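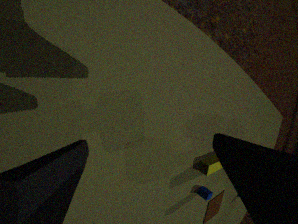 Figure 1. Olive-khaki tabletop against a dark reddish-brown background, rendered. Fine grain is present in both regions.

Grain and the matching of muted surface colors

The matching task described in the previous section assumes that an observer can assign a single color to a surface. For smooth, evenly lit patches the assumption is safe. It is less safe for surfaces with fine luminance noise, where the value at any one point differs from the value a short distance away and the observer has to settle on something like an average. Muted greens and browns are the hardest case. Their chroma is low, so small errors in the averaged signal move the match a long way in hue, and the everyday names for them (olive, khaki, drab, tan) overlap heavily. Figure 1 shows two regions of this type meeting along a smooth curved boundary.

We separate two effects that earlier work has often treated together. The first is a shift in the mean match: observers may choose a lighter or more saturated patch for a grainy surface than for a smooth surface with the same mean. The second is a change in spread, that is, in how far repeated matches by the same observer fall from one another. A shift without a change in spread points to a consistent rule for averaging. A change in spread without a shift points to uncertainty alone. The two have different consequences for anyone who needs to specify paint or textile colors from a noisy reference.

Observers made their matches in the Pedidthorpe viewing room, which has neutral gray walls and no daylight. The display was a Nirnus panel set to a peak white of 100 candelas per square meter and left to warm up before each session. The adjustment software was Limine, used with its default color controls except that the numeric readout was hidden. Observers who could see the readout in the pilot sessions tended to return to round values, and the resulting clusters could not be told apart from true agreement. The panel was checked against the Ķēniņš chart at the start and end of every session. Sessions in which the gray steps had drifted beyond the tolerance given in the appendix were dropped and repeated.

Each observer viewed seven base colors, ordered from yellow-green to red-brown and held at a fixed lightness. Every base color was shown smooth and at several levels of grain. Grain was added in linear light, before display encoding, and the result was rescaled so that the mean luminance of the patch did not change. This step matters more than it may seem. If noise is added after encoding, the mean luminance of the patch rises or falls with the noise level, and an observer who averages perfectly will still appear to be biased. Several of the published shifts for dark browns are of the size that this error alone would produce.

The surround was the other factor we controlled. A mid-olive patch looks greener next to a reddish brown than next to a neutral gray of the same luminance, as would be expected from simultaneous contrast. Grain in the surround weakens this effect, though it does not remove it. We therefore used matched surrounds: smooth patches were shown in smooth surrounds and grainy patches in surrounds with the same noise level. The matching patch was always smooth and was placed in a gray field on the opposite side of the display.

Observers had no time limit. Most reached a setting quickly for the yellow-green end of the series and took longer at the brown end, where they often overshot and came back. Settings were stored when the observer pressed a key, together with the full path of adjustments leading up to it. The paths are useful because a slow approach from one direction leaves a different error from a back-and-forth search around the final value.

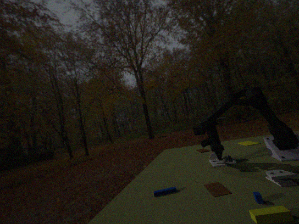 Final settings were converted to a uniform color space before analysis, and distances were taken in the plane of chroma and hue. Lightness was treated separately. The spread for a given observer and base color was defined as the median distance of repeated settings from their own centroid. We chose the median over the root mean square to limit the weight of a few settings that were plainly key errors, such as a saturated blue accepted as a match for tan. Confidence intervals come from 1000 bootstrap samples, drawn within observer so that differences between observers do not inflate the width of the interval.

Spread increased with grain level for all base colors. The increase was smallest at the yellow-green end and largest for the two base colors nearest to brown. Mean shifts were less regular. In lightness the shift was small and its interval included zero at all but the highest grain level. In hue, the olive patches moved toward yellow as grain increased, and the direction was the same in almost 80 percent of the observer means. The brown patches showed no consistent direction.

One possible account of the olive result is that observers give extra weight to the lighter points of a grainy surface. Dark yellows are commonly seen as olive, and a rule that favors lighter points would move the match out of that range and toward yellow. The same rule should also produce a shift in lightness, and at moderate grain levels we did not find one. A mixed rule, in which hue and lightness are averaged over different sets of points, would fit both findings but has one more free parameter than the present data can constrain. We return to this question in the next section, where the spatial scale of the grain is varied with its contrast held fixed.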